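27 Oct 2026. Stosidmont ep. 2, dialogue premix. Loudness pass done on the Mustix desk.

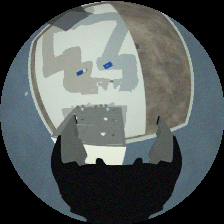

Does the cafe argument need ADR? Only Trinidad's last line; the boom track covers the rest.

Reel runs 67 s over. Trim the Requena flashback. 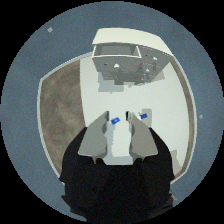 Pale top, brown section at left.

Colour of the love theme still too bright; cut 2 dB at 255 Hz.

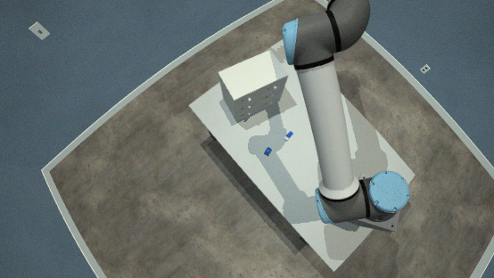
Sheldon Lemieux would keep the theme as is and drop the strings under the kiss.

Tempo map fixed at 132.
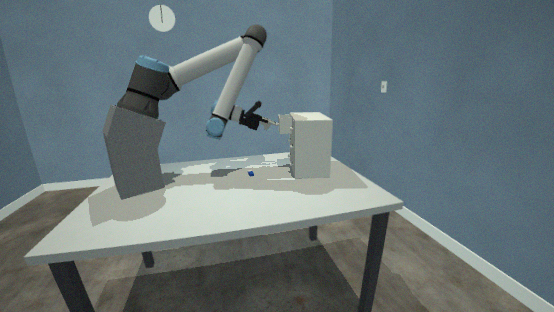 Arm and drawer cabinet, blue walls.

Stems to Aitana.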